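Speaker notes: Sorting the Shared Table
Daichi Kamata, Friday, October 26, 2018

Start with the table at Brivari, the one we all eat at. Ask for hands up: who has hunted for a spoon this week? (Wait for the laugh, then move on.) 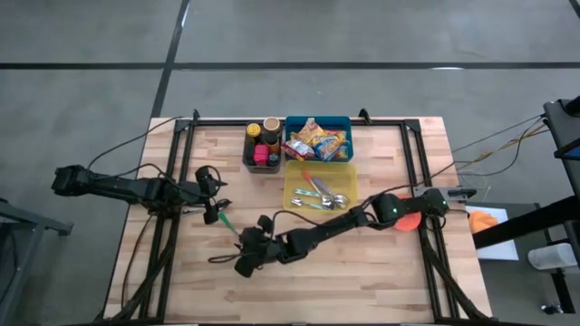
I love this bit, so don't rush it! Every kind of thing gets one home. Jars and bottles stand up in the black caddy. Snack packets go in the teal bin, upright, so people can flick through them like records. Cutlery goes in the yellow tray, right at the front – spoons are what everyone reaches for first.

Say how it began: in February we had 2 drawers and a biscuit tin, and things went in wherever they fitted. Mention Gaster if there's time.

Tall at the back, flat at the front. Say it twice.

Then the reset. Five minutes after lunch, loose cutlery first, then packets, then jars. Anyone can do it, and it's oddly good fun with the radio on!

Questions that usually come up: labels (I'm for them, Prallik aren't), sticky lids, and where the mugs live.

Next slide: the Tichý cupboard. Bring the spare caddy up to the front and pass it round.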